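Table layout practice for arm cells: gallery

Stondside robotics bench notes
Compiled by Faith Kaijage
Last revised Monday, June 26, 2023

This page collects the layout rules in use at Stondside for tabletop manipulation work, with pictures of the work at hand. It replaces the sheet issued in January. The rules apply to every table where an arm handles loose objects, including toy food, utensils and cleaning tools. They do not cover guarding or risk assessment, for which the Sindthorpe site document remains in force.

Surface. Cover the table with plain brown paper and fix it flat. Renew the paper after 500 runs, or sooner if it has torn or lifted. Marks left by grippers are acceptable where they do not hide a tape line.

Grid. Lay the grid in blue tape, one width throughout. Lines serve as a reference for placing objects by hand – they are not a calibration target, and a line that slants need not be relaid. If a line is relaid, enter the change in the table log before the next run.

Objects. Place each object according to the start card. An object may lie across a line if the card shows it so. Containers stand upright with the open side up. Boards are laid flat, and anything to be cut or picked is put on the board before the arms are enabled.

Cables. Keep cables off the marked surface. Cables carried on an arm are checked through the full range of the elbow and wrist, at reduced speed, after any change of tool.

Pendants. Each pendant stays within reach of the operator, with the stop button uncovered. With 2 arms in use, confirm which pendant belongs to which arm before enabling either. The Kofler checklist covers this in item 29; the Saro checklist has it in item 39. The wording differs but the requirement is the same.

Persons. Stand clear of the table while an arm is enabled. Objects are reset by hand only after both arms have been stopped and the operator has said so aloud.

Pictures
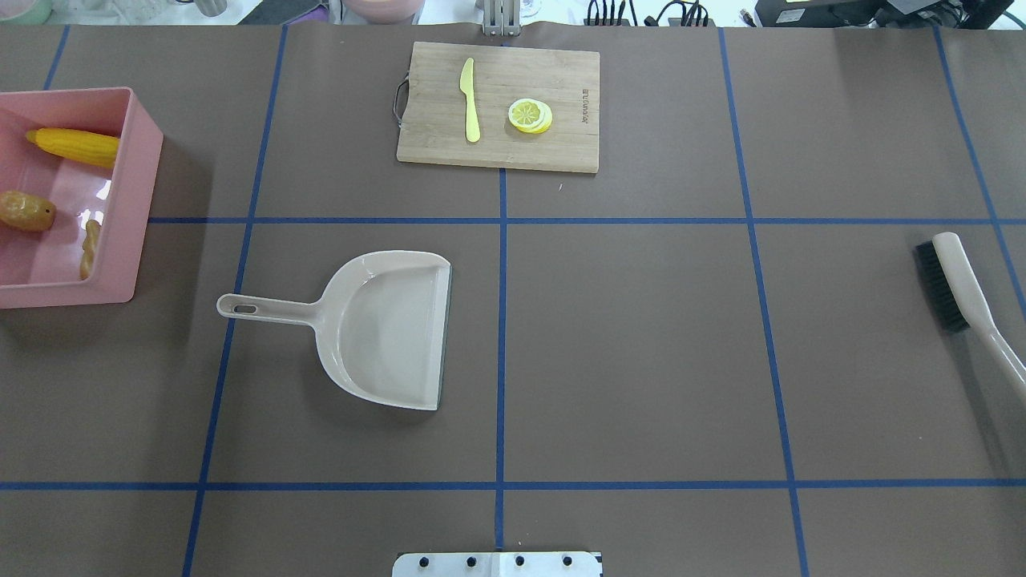

Cutting board, dustpan and hand brush on the taped grid, with toy food in the pink bin.
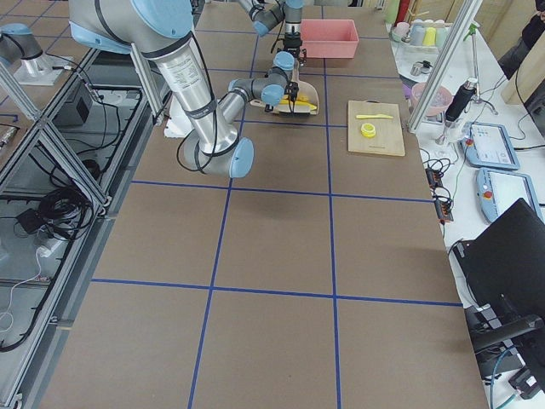 Arms over the grid, one gripper at a wooden board. Pendants on the white surface to the right.

Remarks received

Yusuf: The rule on pendants should go further. Confirming which is which by eye is weak practice when the housings are the same colour. We put a number on each pendant and the same number on the arm base, and the operator reads both out before enabling. It takes a few seconds and it leaves something to check against in the log. I would also move the rule on resetting objects to the top of the page – new starters tend to read the first two paragraphs and then go to the table.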